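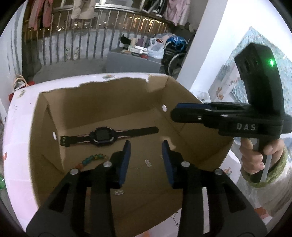

A smartwatch in a cardboard box.

Skoltemar Healthy Eating Project
Progress report to the Fahmy Fund, 2024-08-12
Prepared by Wycliffe Shirima

Dear all,

Thank you once again for your patience with us over the early summer, when I know our news was rather thin. I am very glad to say there is a good deal more to tell you this time, most of it cheerful.

Salt and home cooking

As you will remember, your grant was meant to help families in Skoltemar cut down on salt without giving up the dishes they grew up with. By the end of July we had 467 households signed up, and they have been a joy to work with. Gadisa Adugna has run the cookery evenings at the Flostamwood hall with great good humour, and her lentil stew (lemon, cumin, plenty of slow-cooked onion and hardly any salt at all) has become something of a favourite - I have made it at home more often than I should admit.

We printed 3000 recipe cards and have given out 1000 of them so far. The rest will go to the surgery and the two primary schools once term starts. Several people asked for larger type, so the next set will have it, and we have dropped the page on stock cubes, which confused everybody, me included.

Food diaries

These have been harder going. People start them with the best will in the world and then a birthday or a bad week comes along and the pages stay blank. Gadisa now rings round for a friendly chat on Thursdays, and we have cut the diary from a full week to three days. We are also trying the Jivness diary sheets, which have tick boxes in place of long lines to fill in. It is too early to say whether they suit people better, and I would rather wait for the autumn returns than guess.

Money and next steps

Spending is within the budget we agreed, apart from hall hire, which went up in July. I should like to move a little across from printing to cover it, if you are happy with that - a short reply by email would be plenty. The next block of evenings will look at bread, breakfast cereals and reading labels, and you would all be very welcome to come and eat with us.

With warm thanks,
Wycliffe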